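4. Torque loss in flare nut fittings after heat cycling

The bench tests in the previous section covered new fittings at room temperature. Cars do not keep their brake lines at room temperature, so the second part of the work looked at what happens to a tightened flare nut after it has been heated and cooled many times. We used the same two nut materials as before, plated steel and stainless steel, and the same double-flared tube. All nuts came from one supplier, Medrano, and were drawn from a single batch.

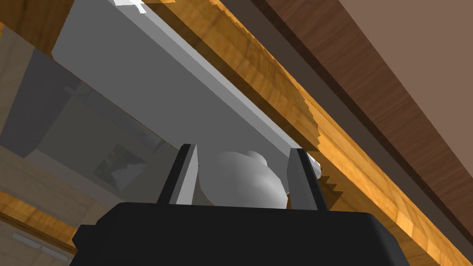
Iraís Trujillo
Test engineer, Worberg Brake Line Laboratory

4.1 Method

Each assembly was a short length of tube with a flare nut at one end, threaded into a steel block and tightened with a calibrated wrench. The block was drilled and tapped in our own shop. Threads were cleaned with solvent and left dry, except in the oiled group, where one drop of brake fluid was put on the first thread before assembly. The target torque was the same for every nut in a material group.

After tightening, a paint line was drawn across the nut and the block. The assemblies then went into the oven in trays. One heat cycle was a slow rise to the set temperature, a hold, and a return to room temperature with the door open. Every assembly received 339 cycles. The oven was stopped once, on a Monday, when a door seal was replaced, and the run was continued from the cycle where it had stopped.

When the cycles were finished, Dulce Robles measured the breakaway torque of each nut in the loosening direction. She was not told which group a block belonged to. The paint line was checked before the wrench was applied. The blocks were then refitted with new tube, and the leak test described in Section 3 was repeated at the same line pressure.

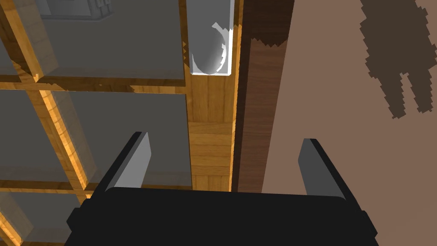 The leak test was run on the Takau pressure stand, with the same hand pump and gauge as in the first part. Hermenegildo Cervantes checked the gauge against the shop reference before each group and again when the group was done. The two readings agreed every time, and no correction was applied to the pressures.

4.2 Results

No paint line had moved on any of the plated steel nuts. In the dry stainless group, 3 of 13 nuts showed a small break in the line, all on the same side of the block. Breakaway torque was lower after cycling in all groups. The drop was smallest in plated steel and largest in dry stainless. The oiled stainless nuts fell between the two and also gave the least scatter.

Figure 5. Breakaway torque after heat cycling, by nut material and thread condition. Bars show the group mean and the lines show the range.

Figure 5 gives the range as well as the mean, since a single loose fitting is enough to lose fluid. The lowest value in the dry stainless group came from a nut with light galling on the first two threads. Jae-hoon Choo looked at the seat of that fitting under magnification and found a narrow contact band, off center by a visible amount. We kept the value in the data.

None of the refitted blocks leaked. This result says little about the fittings as they came out of the oven, as the tube had been changed. A later run should apply pressure before the nuts are loosened.

4.3 Comparison with earlier work

The Grurer report found no loss of torque in stainless nuts, but its assemblies saw far fewer cycles and were tightened in aluminum blocks. Aluminum grows more than steel when heated, and this alone could change the clamping load at the flare. Heriberto Orozco has started a set of aluminum blocks with our nuts and tube. Those results were not ready when this paper was written.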